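Gurkudance, or How I Spent a Saturday's Worth of Patience on Pickles

I went to Harju for the pickles. I want that on the record, since my sister has been telling people I went for the dancing, and anyone who has seen me at a wedding knows why that would be alarming.

Gurkudance is the June open day at the Skondia pickle works, a long brick building at the bottom of a hill that smells of dill from the bus stop onward. The bus is the 18. It says "Felloler" on the front, which is the next village over and a place I have now visited twice by accident. Get off at the feed store. If you see a lake, you have missed it, and the driver will let you ride back with him for free while he tells you how many people do this.

Admission covers the factory tour, a paper boat of samples and a ticket for the dance in the yard at four. You can't buy these separately. I asked whether I could skip the dance and was told that I could stand near it.

The brining hall

Tours leave from Hall 3 whenever the guide feels there are enough people to bother. Ours was Merja Valtonen, who has worked the brining side since she left school and has the handshake of someone who spends her days moving barrel lids. She gave us hairnets and told us to keep our questions for the end. At the end she told us there was no time for questions.

In between, though, she was terrific. The cucumbers come in before breakfast and get sorted by length on a set of rollers that sounds like a bowling alley falling down the stairs. The short ones go to jars, the long ones get sliced, and the bent ones go to a separate bin marked with a word Merja declined to translate. Then salt water, dill crowns, garlic, horseradish leaf, and a currant leaf if it's the expensive line. She is firm about the horseradish leaf. A man from our group said his mother had always used oak leaves, and Merja looked at him for a while and then moved on to the barrels.

The barrels are why you come. They stand in a cool room with a drain down the middle, and if you put your ear near one you can hear it fizz very slightly. We all did this, grown adults bent over in hairnets. She let us taste at different stages, starting with one that was still mostly a salty cucumber with ambitions. The best was the half-sour, crisp all the way through, with the garlic only showing up after you'd swallowed. The oldest barrel made my left eye water. I had seconds.

I'd have liked more time in there. I'd have liked less time in the labeling room, where we watched labels being put on jars, and where the lady in front of me filmed the whole thing with commentary. 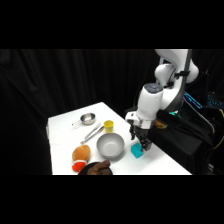
The jar contest

Anybody can bring a jar. You hand it over at a folding table by the front gate, somebody sticks a number on the lid, and it disappears behind a sheet until the judging. I had carried mine in my coat across two buses, wrapped in a sock, and became entry 215. The sock was returned to me with what I felt was unnecessary ceremony.

The chief judge was Joni Kiiskinen, a thin, serious man who eats pickles the way other people read contracts. He bites once, chews, looks at the ceiling, writes something, rinses, and goes on to the next. The audience is expected to be quiet. The audience had been sampling mustard pickles since ten and was not quiet.

Scoring is on snap, brine and what the sheet calls "manner," a category I asked several people about without getting the same answer. One man thought it meant the way the pickles were packed in the jar. His wife thought it was whether the pickle was rude. I got a decent mark for snap, a bad one for brine (too sweet, and fair enough, I'd panicked) and for manner a small dash, which I have chosen to take as a compliment.

The winner was number 323, a plain dill with one red chili in it, brought by a teenager who looked mortified and left before they could take his picture. I tried a slice when the jars were opened up to the rest of us. It was so much better than mine that I went and stood by the fence for a bit.
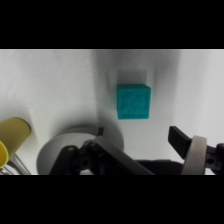 Lunch is sold from a trailer next to the loading dock and consists of rye bread, smoked fish, a boiled potato and more pickle than either of the first two. There's a vegetarian plate, on which the fish is replaced by a second potato. Bring cash. Bring your own napkins too, and if you have a strong opinion about where to sit, get there before the choir does, as they take the whole shady side and sing between courses.

The shop is through the side door. The half-sours sell out early. What's left by afternoon is relish, a great deal of relish, and aprons with a cucumber in dancing shoes on the front. I said I would never wear such a thing. It's a very good apron, with a deep pocket.

The dance

So, the dance. It starts at four in the yard, with two accordions and a fiddle, on concrete that has just been hosed down. The steps are meant to copy the old job of treading the barrel lids: stamp, stamp, turn, lean on your neighbor. Merja called the figures from the top of a crate. There is a part where the lines pass through each other and everybody changes partners, and in that part I was passed from hand to hand like a parcel with the wrong address.

I had planned to stand near it. Standing near it, as it happens, counts as being in the second row.

Getting home, the last 18 leaves from across the road, not from where you got off. I found that out by watching it go. The next thing to come along was a bread van headed for Felloler, and the driver was happy to take me, so make that three visits.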